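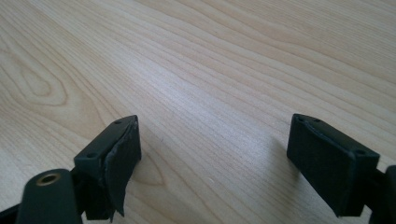 Jokmont Open to replace line judges with electronic calling on all courts

The Jokmont Open will use electronic line calling on every court when the tournament returns in December, including the outside courts used for qualifying and doubles. The change was confirmed in the technical notes sent to players and coaches this week.

Until now the tournament has run electronic review on its two show courts only, with line judges making the first call and players allowed a limited number of challenges per set. On the remaining courts there was no review at all, and the chair umpire's overrule was final.

Under the new arrangement all calls of "out", "fault" and "foot fault" will be made by the system. The call is played through courtside speakers in a recorded voice. No call means the ball was good. The challenge procedure is withdrawn, as there is no human call left to challenge, but a replay of any close ball will be shown on the scoreboard where the court has one. On courts without a video board, the chair umpire can view the replay on a tablet and announce the margin on request. The request has to be made before the next serve and does not stop the clock.

The equipment is supplied by Vekton, which already provides the review system on the show courts. Each court will have fixed cameras mounted on the lighting columns and on short posts behind the baselines. Tracking data is processed in a control room under the main stand, with one operator assigned to each match and a review official supervising every two courts. Foot faults are handled separately: cameras level with the baseline feed a dedicated screen, and the call is triggered by the review official.

Shayne Ruawai, the tournament referee, said the main consideration was parity between courts.

"A player in the first round of qualifying was working under a different officiating standard from a player on the centre court, at the same event, on the same surface," Ruawai said. "We have been asked about that in every player meeting. The second point is the time taken by challenges late in a set, and we expect that to come down."

Calibration

The courts were resurfaced after last season's event with Onu, a cushioned acrylic, in place of the previous hard court. Ruawai said the work had made it necessary to survey every line again. Painted lines on an acrylic court are not perfectly straight, and the system calls against a measured model of each line as painted, including small deviations in width. The baseline may be up to 100 millimetres wide under the rules. The other lines are narrower, with the centre service line at 50 millimetres.

Each court will be surveyed once when the cameras are installed and checked every morning before practice opens. The daily check uses fixed reference marks outside the playing area. If the measured position of any mark has moved beyond tolerance, usually through a camera shifting in wind or with changes in temperature, the court is taken out of use for match play until it has been recalibrated. The tournament's schedule allows for this on a maximum of one court at a time. Matches would otherwise be moved.

Vekton's engineers will run a test programme on the practice courts before qualifying starts, using a ball machine and a high-speed camera set at ground level. A sample of 1,000 bounces has been specified, weighted towards balls landing close to a line. The referee's office will receive the results before the system is signed off for each court.

Failure procedure

The notes set out what happens if the system stops working during play. If a call is not made owing to a fault, and the point is still in progress, the chair umpire may make the call from the chair. If the umpire could not see the ball, the point is replayed. If the fault lasts longer than 5 minutes, play is suspended and the players may leave the court. When the system cannot be restored the match will either be transferred to another court or continue with the chair umpire calling all lines, and the choice between the two rests with the referee.

The speaker volume has been a matter of some discussion. At a trial on the outside courts in the spring, players reported hearing calls from the court next door. The speakers have since been replaced with directional units placed lower and closer to the lines, and adjoining courts will use different recorded voices. Players who stop a rally after hearing a call from another court may ask for a let, provided they do so at once.

Chair umpires will be retained on all courts. Their duties will cover the score, the serve clock, code violations, touches, double bounces and net calls. The net sensor will continue to be operated from the chair.

Former line judges have been offered positions as match assistants, who escort players, bring out balls at changes and accompany players on toilet breaks. Some have also been trained for the review room. The tournament has not said how many of last year's officials will return.

Other changes

The notes include a number of smaller items. The serve clock will now start automatically from the tracking data, at the point the ball goes dead, and no longer when the umpire enters the score. The umpire can pause it after a long rally or if there is noise in the crowd. The warm-up is unchanged at 5 minutes.

Jerner remains the supplier of match balls, which will be changed after the first seven games and then every nine. Players had asked for a change of ball in light of the new surface, which is expected to play slower than the old one. The tournament has kept the same model but will issue it to entrants for practice from the day the site opens.

Stringing turnaround on match days is fixed at two hours for rackets handed in before 9am. Rackets handed in later will be done in order of play.

Match data from the outside courts will be available to players and coaches for the first time. It covers serve speed and placement, return position, ball speed and spin rate off the ground. Files are released after each match through the player services desk and are limited to the player's own matches until the tournament has finished.

Qualifying begins at 10am on the opening day, with the doubles draw to be made once the qualifying field is complete. The entry list has not yet been published.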